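4.2 First contact between newcomers and host-country colleagues

Participants at the Hikport site were asked how they first came to talk with local staff outside of assigned tasks.
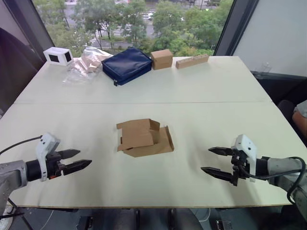 Figure 3. Two-armed workstation with a white table.

One respondent, eleven months into a posting, remarked that the language course had prepared her to order lunch and ask for directions, but had left her with nothing to say once everyone had sat down. Similar comments appear throughout the interviews. Of the 271 employees who returned the questionnaire, 38 percent named the shared meal as the setting in which they felt least at ease during the first weeks, ahead of formal meetings and telephone calls.

The difficulty was felt on both sides. Local staff at Hikport and Grakance reported that they hesitated to begin a conversation with a foreign colleague, most often for fear of making mistakes in English or of asking something that might be considered private. Questions about salary, age and marriage were treated as ordinary small talk by many local respondents – and as intrusive by many of the newcomers. Where a colleague had explained this difference early on, both groups described later exchanges as easier.

Food, home towns and children's schooling were the subjects most often named as safe. Weather was seldom mentioned. Attempts at the local language, even when limited to a greeting, were received well at both sites, although several respondents at Grakance noted that the conversation then moved too fast for them to follow.

The Russo office differed in one respect. New arrivals there were paired with a local colleague for 11 weeks, and the pair ate together at least once a week. Respondents from Russo were more likely to report that they had been invited to a colleague's home. The office is small, however, and its staff had on average spent longer abroad before the posting, so the pairing itself cannot be credited with the whole of the difference.

Responses from Grirngate, where the workforce numbers nearly 2,000 and foreign staff are housed in a separate compound, are discussed in Section 4.3.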